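Breathwork and Slow Movement Facilitator (part-time), Hidmont House

Posted September 8, 2026

We have been looking after tired, overbooked, sore-shouldered people at Hidmont House for a good many years now, and one thing we keep hearing at the end of a stay is that guests wish the breathing sessions had been longer. So we are making them longer, and we need another pair of hands (and lungs!) to help us do it.

The job is to lead small groups through simple breathing practice and slow, floor-based movement, mostly for people who have never tried either and feel a bit shy about it. You would teach 12 hours a week across mornings and early evenings, with groups of no more than 15, and you would share the program with Miklós Gulyás, who has been teaching with us since we opened the Cattaneo Room and who is very much looking forward to having somebody to swap ideas with. 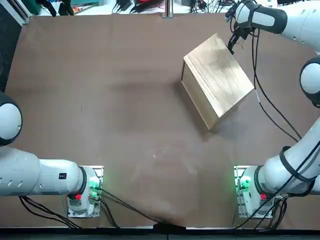

Most of our guests come for a long weekend, and they arrive with all kinds of bodies and all kinds of histories. Some are recovering from surgery, some have not slept properly in months, and quite a few were sent by a husband or a sister and are not at all sure why they came. We would like someone who can be kind to all of them without making a fuss, and who is happy to say "sit this one out if you like" and mean it. We don't make medical promises here, and we would ask you not to either.

You should have a teaching certificate in breathwork, yoga, tai chi or something close to it, and at least 800 hours of teaching behind you. A current first aid card is a must. If you have worked with older adults, or with people living with long-term pain, please tell us about it in your letter, even if it was unpaid or a long time ago. A second language is always welcome. You do not need to be bendy, and you certainly don't need a big following online.

Pay is $2,000 a month, with lunch on the days you teach, paid time off, and free use of the pool and steam room outside guest hours. We also set money aside each year for training, and we're pretty relaxed about what you spend it on so long as you come back and tell the rest of us what you learned. The Flikard bus stops at the bottom of our road, and there is parking behind the kitchen garden. 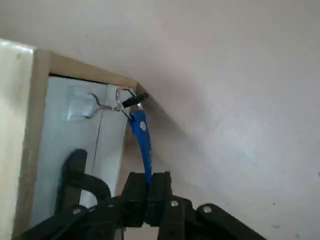
A corner at Hidmont House

To apply, please send a letter and a short résumé to Rosalind Iwasaki, our program manager, by mail or through the contact form on this site. The letter matters more to us than the résumé, so do take your time with it. Tell us how you came to this work, what a first session with you feels like for a nervous beginner, and which hours you could teach. Two references, please, one of them from someone who has been your student.

We'll invite a few people to spend a morning with us in October, which means teaching a half-hour session to staff, having a long talk with Rosalind and Miklós, and staying for soup. We pay for that morning and for your travel. Everyone who writes to us will get a reply.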